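Two arms in the sim keep fighting over one vise
Posted in Home Builds, Lenville Makers Help

kutoveo_builds
I'm putting together a two-arm bench in our shared shop and working it all out in simulation first — so much fun! Trouble is, when both arms go for the clamp, the planner freezes. Any ideas?

bellamy7
Try a faster computer maybe? Worked for me.

irier361
Great project! Give each arm its own turn. I put a simple lock on the space near the clamp, so one arm has to back out before the other can plan a move in. My freezes stopped the same night. Also check your planning time limit, mine was 200 ms and way too short.

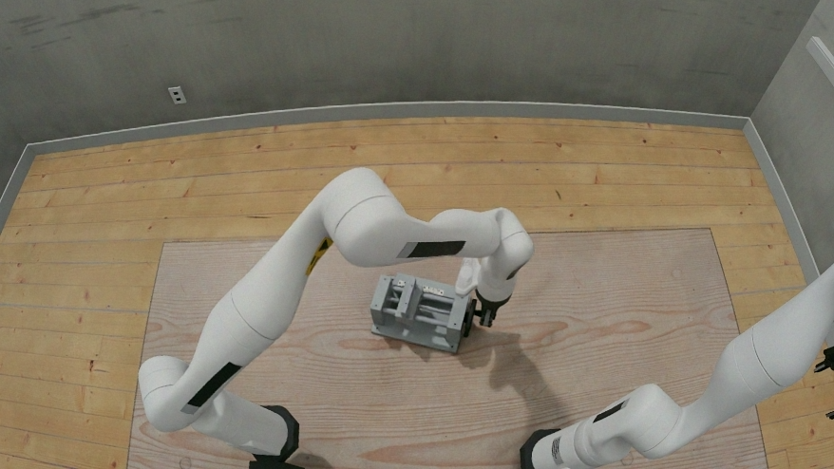 Turn-taking got my own two-arm sim running in July, and I'm still thrilled with it. Let the left arm reach over to the metal fixture in the middle of the plywood while the right one stays low off to the side, then swap — and add some padding around the elbows, they swing wide!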